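Storing table tennis balls at a club – bag or box?

steinar_l
We get through a lot of training balls at our club and they live in a cardboard box that is falling apart. A box of 100 lasts us a season if people don't tread on them. What do others keep theirs in? Cupboard is shared with the badminton lot, so it can't be huge.

loan.duong
Clear zip storage bag, the sort sold for blankets. You can see what's in it and it folds flat in summer. Ours cost less than a bucket.

anh_ngo
Disagree. We had one and the seam went in January. Balls all over the hall in the middle of a league match. A plastic tub with a lid is better.

loan.duong
Depends how you carry it. If you drag it by one corner then yes, it will split. Mine has bound edges and it's fine.

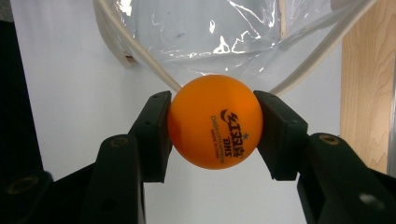
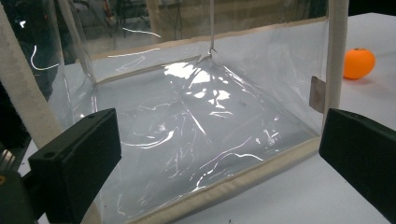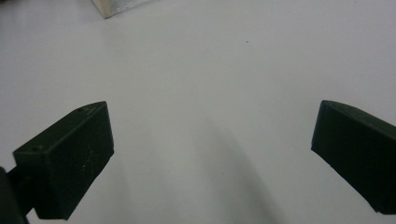
First one is a DHS ball, second is the bag, open on the table.

steinar_l
Thanks. Is it stiff enough to stand up by itself? The cupboard shelf is narrow.

loan.duong
Full, yes. Half full it leans a bit – put it against the side.

sang_to
Whatever you pick, keep match balls separate. We have 13 juniors on a Pruleo table and they will use the good three-star ones for robot-style multiball if you let them. I keep mine in the cardboard sleeves they came in.

anh_ngo
Agree with that part. Still say tub. Ours is from Buseveo, 10 years old and no cracks.

steinar_l
Will measure the shelf first. If a tub fits I'll probably go that way, otherwise the bag.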